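Tindemley Launches a Moving-Day Service for People Who Hate the Second Week

ERUNSTEAD, November – Tindemley, the home-settling company that has spent five years helping tenants find the box with the kettle in it, is opening bookings for a new service called The Second Week. It starts seven days after the moving truck leaves, at the point when friends have stopped offering to help and dinner is still being eaten off a suitcase.

The service covers the jobs that sit between "moved in" and "living there." Tindemley staff will break down boxes, hang curtains, set up the kitchen, label the fuse panel, and deal with the drawer of keys that fit nothing. Customers book a half day or a full day and are welcome to stay, go to work, or lie on the floor of another room.

"Moving companies are very good at getting a couch through a door," said Liis Lepik, founder of Tindemley. "Then they go home, which is fair. I once lived for 2 years with a lamp still in its plastic. I had guests. They sat next to it."

Before launch, the company surveyed 247 recent movers in Erunstead and neighboring Brulham. Asked which room they finished last, most picked the kitchen, and 33 said they were still working on it and would like the survey to end. The write-in answers were passed around the office and several have been taped above the coffee machine. One reads, in full, "define finished."

The kitchen has accordingly been given its own checklist. Shelves are wiped and lined, the refrigerator is sorted drawer by drawer, and protective film comes off anything the customer agrees is ready to be seen. Agreement is required in writing, following some strong feelings during the trial period.

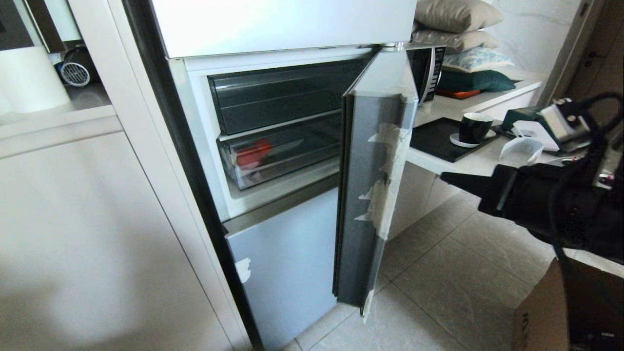
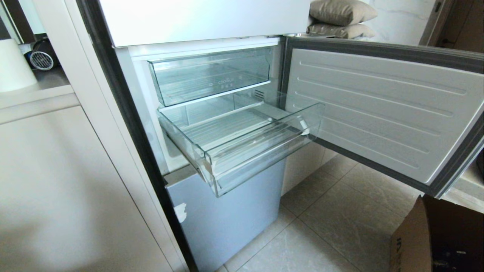
Refrigerator compartments with pull-out drawers, one of the stops on the Tindemley kitchen checklist.

"People think film is a small subject," said Gilmar Barbosa, who runs the crews in Brulham. "I had a couple who were not speaking over a microwave. He wanted it kept nice. She wanted it to be a microwave. We did the curtains first and came back to it."

The trial ran through the fall in rental buildings managed by Ammann, a property firm with apartments on both sides of the river. Ammann will offer The Second Week to incoming tenants at a reduced rate, with the booking form included in the welcome packet, behind the parking map and ahead of the page about balcony grills.

"Our tenants call us in the first month about things that are not, strictly speaking, the building," said Érica Portela, leasing manager at Ammann. "Where should the toaster go? I have opinions about that, but I also have a job."

The Second Week does not include painting, plumbing, or the assembly of any furniture the customer has already started assembling. That last item is handled under a separate quote. Crews bring their own tools, tape, and lunch. Flattened cardboard is taken away at the end of the visit, along with up to two bags of packing paper; customers who wish to keep a good box may do so, and Tindemley has found that everyone does.

Bookings open Friday at 9 a.m. for addresses in Erunstead and Brulham. Evening visits will be added once the company has hired more people willing to carry a bookcase after dark.

About Tindemley
Tindemley provides unpacking, sorting, and home setup for renters and homeowners. The company is based in Erunstead, in an office it moved into last spring and expects to have unpacked shortly.

Media contact
Eugénie Fleury, Tindemley press desk, Erunstead
Interviews with crew members can be arranged on weekday afternoons.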